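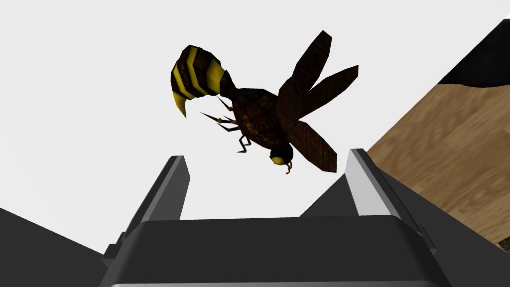

The wasp model on the white surface, with the gripper open below it.

Writing rules for our simulated objects

For a long time I believed that rules are for real robots. A real arm can break a finger, or a table, or a person, so of course there must be rules. In simulation I was free. I loaded what I wanted, I gave it a name like "test_new_final", and if it fell through the table I pressed reset and drank my coffee.

This changed in November, when I had to write the object rules for our project. The project is called Ekholm, and it is a library of things for a simulated gripper to pick up. We use it inside Pluvell, and two other groups take the files from us. One of them wrote me a very polite message. They asked which of our 2,000 objects can be trusted. I did not have an answer, and I was ashamed a little.

So I want to tell how I wrote the rules, with the wasp as my main witness. I like the wasp very much. It has a fat dark abdomen with yellow bands, a yellow stinger and legs so thin that I feel sorry for them. It is also a terrible object, if you look at it as a person who must write a standard.

First rule: size. Every file must say its size in meters, and also if this size is natural or changed on purpose. A wasp in nature is small, and next to our gripper it is a giant. I have no problem with giants. But somebody who trains with this model should know that it is a giant, and he should read it in the file and not learn it from the results. Before the rule, the size was written in the head of the person who made the model. When this person went to another job, the size went also.

Second rule: the shape for the eyes and the shape for the contact are two different shapes, and both must be checked. This rule took me the most time. The wasp you see is low-polygon, with hard corners, but it still has legs and antennae and wings. The contact shape is usually simpler, and the person who makes it simple can do it in many ways. If you wrap everything in one closed hull, the fingers will stop in the empty air between the leg and the body. If you cut the legs away, the fingers will pass through them like through smoke. I do not say which way is correct. I say that the file must tell which one was used, and that a second person must open both shapes together, one over the other, and look.

I had a long argument about this with the Borkent people, who use our library more than we do. They wanted a limit, for example that no part can be thinner than a given value. I understand them, a limit is easy to test with a script. But with a limit the wasp goes out, and half of the plants, and all of the forks. In the end we made a flag for thin parts. With the flag, each group can decide for itself.

Third rule: mass and friction must be written by a human. The program will always put a default number if you leave the field empty, and the default number looks very serious. I found a feather and a brick with the same mass in our library. They were neighbors in the list, and for a long time I did not see it! Now an empty field stops the upload. If you guess, you write "guess" next to the number. People were afraid of this word at the beginning. I think it is a good word, and in my own files it is there very often.

So, 3 rules for the object. There are also 2 rules for the start of a trial, which I took almost complete from the old Sauerland checklist (it was made for real cells, and it is older than my career).

The gripper starts open, with no contact to anything, and this is tested by the program before the first step. And the object must rest for 3 seconds before the arm may move. Strange models like to slide or tremble when they are put down on thin legs. If the arm moves too early, you will measure the trembling and you will call it a failed grasp. I did this mistake for one whole summer.

What I could not solve is what to do with old results. Some of them were made with objects that would not pass today. Borkent wants to delete them. I prefer to keep them with a mark, because people have already cited them, and a deleted file makes more questions than a bad one. For now they are in a separate folder with a text file that explains which rule each object breaks. The text file is long.

The wasp stays in the library, with the flag for thin parts and the word "guess" next to its friction. If you write rules of this kind in your own group, please send me yours. I am mostly curious how you treat soft objects, for which I have an empty page and a title.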